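# Projektbericht: Zweiarmige Dekorierstation für kleine Torten

Projektgruppe: Piroska Bozsik, Jericho Castillo, Augustina Ackah
Betreuung: Krisztina Lakatos
Ort: Gemeinschaftswerkstatt Nurkelero

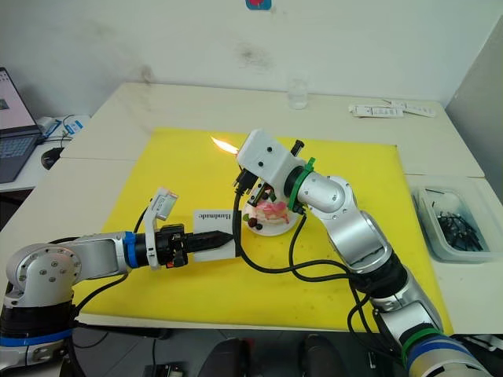 Unser Projekt trägt den Arbeitstitel »Prandulance« und beschäftigt sich mit der Frage, ob zwei Roboterarme, die an einem gewöhnlichen Tisch montiert sind, gemeinsam Arbeiten an einem weichen und empfindlichen Gegenstand ausführen können. Als Gegenstand haben wir eine kleine runde Torte gewählt. Der linke Arm führt ein spitzes Werkzeug im Greifer, der rechte trägt den weißen Block aus dem 3D-Drucker, an dessen linker Spitze die Flamme brennt. Die gelbe Schneidematte dient als Arbeitsfläche und begrenzt den Bereich, in dem sich die Werkzeuge bewegen dürfen. Wir nennen die beiden Arme im Folgenden einfach »links« und »rechts«, jeweils vom Bedienplatz aus gesehen.

## 1. Aufgabenstellung

Zu Beginn des Semesters haben wir mit Frau Lakatos drei Teilaufgaben vereinbart:

1. Der linke Arm soll mit einem Werkzeug eine vorgegebene Stelle auf der Tortenoberfläche anfahren, ohne den Zuckerguss zu beschädigen.
2. Der rechte Arm soll eine kleine Flamme an einen festgelegten Punkt über der Torte bringen und dort halten.
3. Beide Arme sollen sich dabei nicht berühren, auch wenn sie gleichzeitig über dem Teller arbeiten.

Das Anzünden einer Kerze war ursprünglich als vierte Teilaufgabe vorgesehen. Wir haben sie im Mai zur Zusatzaufgabe erklärt, nachdem die Halterung für den rechten Arm zweimal neu gedruckt werden musste. Eine vollständige Bewertung dieser Aufgabe enthält der Bericht deshalb nicht.

## 2. Aufbau

### 2.1 Tisch und Arbeitsfläche

Die Arme stehen sich schräg gegenüber und greifen von beiden Seiten zur Tischmitte. Dieser Abstand war der erste Wert, den wir ändern mussten. In der ersten Anordnung standen die Sockel zu eng beieinander, und der Ellbogen des rechten Arms kam bei gestreckter Haltung des linken regelmäßig in dessen Arbeitsraum. Wir haben beide Sockel um je 40 mm nach außen versetzt. Danach war genug Platz, allerdings erreicht der linke Arm den hinteren Rand des Tellers jetzt nur noch fast gestreckt. Für Torten mit größerem Durchmesser müsste der Aufbau noch einmal überarbeitet werden.

Der Teller hat keine feste Halterung. Wir haben es mit einem gedruckten Ring versucht, der den Teller von außen fasst, aber die Teller in der Werkstatt sind nicht alle gleich groß. Am Ende haben wir die Position auf der Matte mit Bleistift angezeichnet. Das ist ungenau, reicht aber für die Versuche aus, weil die Lage vor jedem Durchgang mit der Kamera am Handgelenk kontrolliert wird.

### 2.2 Linker Arm

Am linken Arm arbeitet ein einfacher Greifer mit zwei Backen. Die Backen stammen aus dem Bestand der Werkstatt und waren für das Werkzeug zu glatt. Beim ersten Kontakt mit festerem Zuckerguss verdrehte es sich im Greifer. Augustina Ackah hat darauf dünne Gummistreifen aufgeklebt. Seitdem ist das Werkzeug nicht mehr verrutscht, solange die Streifen sauber waren. Fett vom Zuckerguss setzt sich allerdings schnell in die Rillen, deshalb werden die Backen nach jeder Torte abgewischt.

Auf dem Handgelenk sitzt die Kamera in einer weißen Halterung. Sie ist schräg angebracht und sieht die Werkzeugspitze nur in bestimmten Stellungen. Wir haben überlegt, sie tiefer zu setzen, sind dann aber mit dem Kabel nicht mehr ausgekommen. Das Kabel läuft in einer Schlaufe am Arm entlang zurück zum Sockel und braucht diese Länge, sonst zieht es beim Drehen des Handgelenks.

### 2.3 Rechter Arm und Brennerblock

Der Block am rechten Handgelenk ist eine eigene Konstruktion von Jericho Castillo. Er nimmt den Brenner auf und lässt die Greiferfinger darunter frei. Die erste Version bestand aus einem einzigen Teil und war nach dem Drucken kaum noch zu montieren, da der Schraubendreher nicht an die inneren Schrauben kam. Die zweite Version war zweiteilig, aber an der Vorderseite zu dünn. Nach einigen Minuten Betrieb hatte sie sich an der Spitze sichtbar verformt. Version drei hat dort mehr Wandstärke und zusätzliche Löcher auf der Stirnseite.

Die Kabel des rechten Arms haben uns mehr Zeit gekostet als der Block selbst. Sie hängen vom Handgelenk bis auf die Matte und von dort zurück zum Sockel. Bei zwei Durchgängen ist eine Schlaufe am Tellerrand hängen geblieben – beide Male ohne Schaden an der Torte, aber der Teller war danach verschoben und der Durchgang ungültig. Eine saubere Kabelführung mit Clips am Unterarm ist gezeichnet, aber noch nicht gedruckt.

### 2.4 Steuerung

Die Steuerung läuft auf einem Laptop am Nebentisch. Wir verwenden ein selbst geschriebenes Programm, das wir intern »Skosar« nennen. Es liest eine Liste von Zielpunkten ein, rechnet sie für beide Arme um und gibt sie nacheinander frei. Ein Arm darf nur losfahren, wenn der andere entweder steht oder sich außerhalb eines gesperrten Bereichs über dem Teller befindet. Diese Regel ist grob und macht den Ablauf langsam. Eine echte Kollisionsberechnung hätten wir in der verfügbaren Zeit nicht mehr testen können.

## 3. Sicherheit

Mit offener Flamme darf in der Werkstatt nur gearbeitet werden, wenn zwei Personen anwesend sind. Eine Person bedient den Laptop, die andere hat die Hand am Notaus. Jenő Pintér, der die Geräte der Werkstatt betreut, hat uns vor dem ersten Versuch eingewiesen und folgende Punkte schriftlich festgehalten:

- Der Brenner wird nur von Hand scharf geschaltet, nie aus dem Programm heraus.
- Die Flamme brennt pro Durchgang höchstens 20 Sekunden.
- Auf der Seite, zu der die Flamme zeigt, greift niemand über die Matte.
- Löschdecke und Wasser stehen in Reichweite.

Der Not-Aus stoppt beide Arme gleichzeitig, löscht aber nicht die Flamme. Das haben wir erst beim Trockentest bemerkt und danach einen zweiten Schalter in die Zuleitung des Brenners gesetzt. Ein gemeinsamer Schalter wäre besser.

## 4. Durchführung

Vor jedem Durchgang wurde die Torte auf die Markierung gestellt und die Höhe der Oberfläche gemessen. Das ging zuerst mit einem Messschieber, später mit einem Holzspieß, an dem wir die Einsinktiefe abgelesen haben. Der Messschieber war genauer, hinterließ aber jedes Mal einen Abdruck.

Die Torten hat größtenteils Piroska Bozsik gebacken. Für die ersten Versuche haben wir eine Scheibe aus Schaumstoff benutzt, auf die Rasierschaum aufgetragen war. Der Rasierschaum ist deutlich weicher als Zuckerguss und fällt nach kurzer Zeit zusammen, was die Höhenwerte unbrauchbar gemacht hat. Mit Buttercreme ging es besser. Sie muss allerdings kühl sein, in der warmen Werkstatt gibt sie nach einer halben Stunde merklich nach.

Insgesamt haben wir 36 gültige Durchgänge aufgezeichnet. Ungültig waren alle Durchgänge, bei denen der Teller verschoben wurde, die Kamera kein Bild lieferte oder jemand von Hand eingreifen musste. Die Protokolle umfassen zusammen 539 Zeilen und liegen im Projektordner der Gruppe.

## 5. Ergebnisse

**Anfahren der Oberfläche.** Der linke Arm erreicht die vorgegebene Stelle zuverlässig, wenn die Höhe vorher gemessen wurde. Ohne Messung taucht die Werkzeugspitze in vielen Fällen zu tief ein. Die seitliche Abweichung ist am hinteren Tellerrand größer als vorne. Wir führen das auf die gestreckte Haltung des Arms zurück, haben es aber nicht getrennt untersucht.

**Halten der Flamme.** Der rechte Arm hält seine Position ruhig. Die Flamme selbst bewegt sich durch Zugluft stärker als der Arm. Bei geöffneter Werkstatttür war an genaues Arbeiten nicht zu denken, deshalb blieb sie während der Versuche geschlossen. An zwei Torten ist der Zuckerguss am Rand angeschmolzen, weil der Block zu tief stand. Der Mindestabstand wurde danach im Programm heraufgesetzt.

**Gemeinsamer Betrieb.** Eine Berührung der Arme hat es nach dem Versetzen der Sockel nicht mehr gegeben. Der Preis dafür ist die Wartezeit. Ein Durchgang mit beiden Armen dauert bis zu viermal so lange wie mit einem Arm allein, da der gesperrte Bereich fast den ganzen Teller abdeckt.

## 6. Probleme und offene Punkte

Die Kalibrierung der Kamera hält nicht lange. Nach jedem Abnehmen der Halterung musste sie wiederholt werden, und die Halterung muss zum Reinigen jedes Mal herunter. Passstifte würden vermutlich helfen.

Das Programm kennt nur feste Punkte. Wenn die Torte gedreht auf dem Teller steht, stimmt die Dekoration nicht mehr mit der Liste überein. Wir haben begonnen, den Rand aus dem Kamerabild zu erkennen. Bei hellem Guss auf weißem Teller funktioniert das bisher schlecht, mit dunklem Teller etwas besser.

Offen sind außerdem:

- Kabelführung am rechten Unterarm drucken und montieren
- gemeinsamer Not-Aus für Arme und Brenner
- kleinerer Sperrbereich, abhängig von der Stellung beider Ellbogen
- Halterung für unterschiedliche Tellergrößen
- Zusatzaufgabe Kerze, mit Pintér abgestimmt

## 7. Arbeitsteilung

Piroska Bozsik hat das Programm und die Auswertung übernommen, Jericho Castillo die Konstruktion des Brennerblocks und die Druckteile. Augustina Ackah war für Greifer, Kamera und Verkabelung zuständig und hat die Protokolle geführt. Der Bericht wurde gemeinsam geschrieben. Die Druckdateien und der Stand des Programms bleiben nach Abgabe auf dem Rechner der Werkstatt, damit die nächste Gruppe damit weiterarbeiten kann.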